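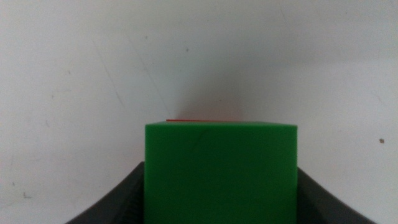
Progress report to the Ramanauskas Fund

Project: Early Math Kits for Home and Classroom
Grantee: Hukumau Lending Library, Prolumeck
Prepared by: Muthu Kaimal, project lead
Date: Oct 19, 2025

Summary

The lending program is open at both sites and the kits are in regular use. Classroom lending is ahead of the plan we sent with the application. Home lending started later than planned and is still behind. Spending is within budget, with one request to move money between lines, explained below. We are not asking for more funds.

Lending

We have made 2608 loans since the start of the grant. A loan means one kit going out to one borrower, so a kit that is renewed without coming back is not counted again. Most of the loans are to classrooms. The sorting kits and the building block kits go out most often, and in September there was a waiting list for both. The measuring kits are borrowed much less. Teachers told us they already have rulers and balances and would sooner borrow things they don't own.

93 families have signed up for home lending. The delay came from the borrower agreement. The first version was two pages long and asked parents to accept the cost of any lost piece. Several parents at the first sign-up evening took the form home and did not bring it back. We rewrote it as a single page, dropped the charge for single lost pieces, and kept a charge only for a kit that is not returned at all. Sign-ups picked up after that.

The loan period for families is now three weeks. It was two in the original plan, and parents who work shifts found that too short.

Kits and repairs

Our usual problem is missing pieces. Counting bears and small tiles go missing first, then the dice. Blocks mostly come back. Each kit now has a card inside the lid with a drawing of every piece at actual size, and children can check the kit by laying the pieces on the card. Returns have been more complete since the cards went in, though we have not tracked this closely enough to put a figure on it.

The cloth bags we bought first did not hold up. The drawstrings frayed and the bags were hard to stack on the van shelves. We replaced them with lidded plastic boxes from Filler, a local supplier, who gave us a school discount. The remaining bags are being used for spare parts.

Cleaning takes longer than we expected. Every kit is wiped down and dried before it goes out again, and the pattern cards have to be done one at a time. We have added a second sink in the workroom at Prolumeck, paid for by the library and not from the grant.

Training for teachers

We have held 10 workshops for teachers and aides. Each one covers a single kit and lasts one hour after school. The format that works best is to have people use the kit themselves for the first half and then plan one lesson with it before they leave. The earlier sessions had too much talk about standards and not enough time with the materials, and the comment sheets said so.

Aides have been harder to reach than teachers, as many are not paid past the end of the school day. For the spring we have set aside part of the training line to pay aides for the hour. The district has agreed to this in writing and a copy of the letter is attached.

The guide that goes with each kit has been shortened. It now gives a few activities, the words to use with children (more, fewer, longer, next to, the same as), and a short list of things to watch for. Spanish versions are finished for the sorting and building block kits. The others are with the translator.

Staffing

The part-time kit coordinator left in September for a full-time post. We filled the job from within, and the new coordinator has worked at the Prolumeck desk since the library opened. The gap was short, but two workshops had to be moved and some school deliveries went out a week late. All the schools affected were called.

Budget

Spending on kits is slightly under plan, mainly thanks to the discount on boxes. Spending on travel is over, as the east side schools asked for delivery and had no one free to collect. We would like to move the unspent amount from the kit line to the travel line. The total does not change. A signed request is attached with the line-by-line statement, and we would be grateful for a reply before the end of the quarter.

Next period

Add more sorting and building block kits to shorten the waiting list.
Stop buying measuring kits and offer the ones we have as a long loan to schools that want them.
Finish the Spanish guides.
Hold a home lending sign-up at each elementary school's open house.
Start the parent survey. The questions were sent to your office for comment, and we have made the changes you asked for to the section on reading at home.

Attachments: budget statement, request to move funds, district letter, revised borrower agreement, workshop comment sheets.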